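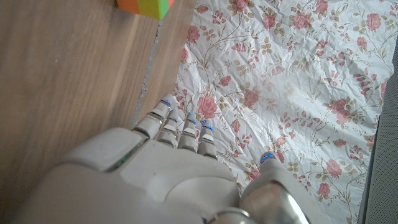
Floral printed paper on a wood floor.

Forum: Office and Facilities Practice
Topic: Reuse of gift wrap at staff events
December 2021

facilities_desk
Members are invited to comment on a proposed change to our purchasing rules. Our office at Verkach has until now bought new wrapping paper for every staff gift exchange, retirement and farewell. The draft rule would require departments to use paper already in storage before placing an order. Irfan Ansari prepared the draft and will collect replies. The last order was for 2000 sheets, and a good share of it remains in the supply room.

m_rizvi_admin
The Rizvi office adopted a similar rule in June. Our experience has been satisfactory. Flat sheets are kept in a drawer by size, and rolls stand upright in a bin. I would recommend that the rule cover ribbon as well, as ribbon accounts for more of our spending than paper does.

hallway_b
I must disagree with the draft as written. Creased paper does not present well at a retirement, and the person receiving the gift may take it as a lack of care. Staff who have served for decades should receive a gift in new paper. The cost is minor.

j_marwat
Creases can be removed. Lay the sheet face down, cover it with a thin cotton cloth and use an iron on its lowest setting without steam. Foil and glitter papers should not be treated this way. We have done this at Grollby for two years - no complaints have reached my desk.
Jawad Marwat

hallway_b
With respect, I do not believe staff time should be spent ironing paper. My objection stands for retirements. I have no objection for the gift exchange.

records_3063
Has the department considered cloth wraps? Hivham uses plain cotton squares, which are returned after the event. They need washing, and a few go missing each year, but the supply lasts.

m_rizvi_admin
We tried cloth. Guests were unsure whether they were expected to give it back, and several took it home. Paper is simpler.

facilities_desk
Thank you for these replies. The draft will be revised to exempt retirements, and ribbon will be added to section 2. Cloth wraps will be left to each department. Further comments should go to Mr. Ansari in writing.

hallway_b
The exemption is acceptable. Please confirm whether farewells for transferred staff are treated as retirements.

facilities_desk
They are not. Stored paper should be used.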